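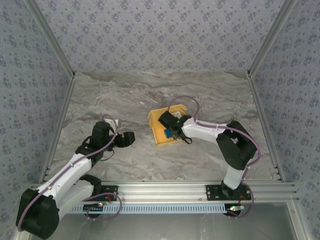
Fig. 3. Marble-patterned tabletop, patterned wallpaper on the walls behind.

4. Setting up your online stand (exhibitors)

Last changed 22 Nov 2021. Replaces the May sheet, bin that one.

Before you start: exhibitor code (in your Hestau welcome mail), logo, one playable build or trailer. Build max 2,000 MB. Bigger ones get stuck at the upload bar, no error message.

1. Log in to Dotwood with the exhibitor code. Not your visitor login.
2. My Stand > New. Pick hall: Sekus (indie) or Piras (publishers). Can't be swapped later without mailing us.
3. Upload logo. Square, PNG. Wait for the green tick.
4. Stand text, 200 characters tops. Spaces count.
5. Upload build or paste trailer link. One or the other, not both.
6. Set meeting slots. Times show in YOUR time zone, visitors see theirs.
7. Press Publish. Then press it again on the pop-up, people miss this.

Note: chat is off by default. Stand > Chat > On. Needs one team member logged in or it shows you as away.

Note: port 1042 is wrong in the old sheet, should be 1,042 without the comma obviously. Only matters if your office firewall blocks the video calls. Ask your IT lot to open it.

CAUTION: don't rename the stand after publishing. Breaks every meeting link allready sent out.

CAUTION: Delete removes the visitor list too. Export first (Stand > Visitors > Export).

Max 3 team members per stand. Extra seats, see section 6.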